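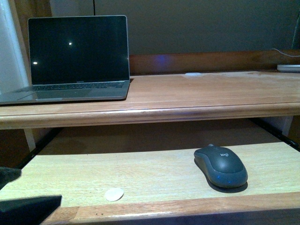 A laptop with its screen off on a wooden desk.

Meleck is coming to Rallville in October!

If you've been on our list for a while you know how long we've been hoping to write that line. Meleck, the new feature from director Cauã Siqueira, finally has a release month, and the Ballia on Front Street has confirmed it will play there from opening night. We've been talking about this movie since the first teaser, the one with the ferry horn and the eleven seconds of black, and a few of you wrote in to say you'd watched it more often than you'd like to admit. Same here.

For new readers, a quick catch-up. Meleck is the name of the town in the story, a river port where the last ferry pilot (Ignacio Dvorak, in his first lead role) is asked to train the crew that will replace him. It's a drama, mostly, but there are songs in it, and from what we've heard the second half moves into something closer to a thriller. Siqueira wrote it over one long winter and has said he kept the ending from the cast until the week they shot it. Dvorak learned to handle a real boat for the part and did all but one of the river shots himself.

The full trailer came out last week and oh boy, it's good. We loved the night crossing, we loved the fight in the ticket office, and we really loved that it gives away almost nothing about the sister. One of the songs plays under the last minute of it, the slow one with the accordion, and it has been stuck in our heads ever since. The soundtrack has 13 tracks in all, four of them sung by the cast, and the first single should be out a couple of weeks before the movie.

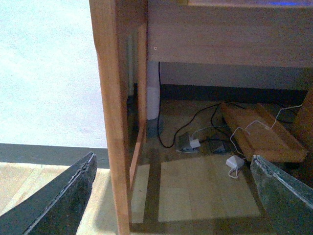
A word on the running time, as several of you asked. The cut that played for the distributors was long, close to three hours, and there was talk of trimming it hard. Siqueira took out about 27 minutes and says he's happier with it this way. The wedding scene stayed in, which will please anyone who read the interview where he called it the reason he made the picture.

Now for the part that matters most if you live nearby. The Ballia is holding 100 seats on opening night for newsletter readers, at the regular price, in the big room downstairs with the new sound system. Doors open at 6:30, the movie starts at 7:15, and there'll be a short recorded hello from Dvorak before it (he grew up two towns over and used to come to the Ballia for the Saturday cartoons, so he was very quick to say yes). To get a seat, reply to this email with your name and how many you need, up to four per person. We'll write back with a code to show at the box office.

Ranasinghe, the café next door, is staying open late that night and will have soup, flatbreads and the cardamom buns for anyone who wants to sit and argue about the ending afterward. We'll be at the long table in back. Come say hi, even if you came alone, even if you hated it!

And if you can't make opening night, the movie runs for at least two weeks, with afternoon shows at 2:00 and captions at every one of those. We'll send the full schedule as soon as the Ballia posts it.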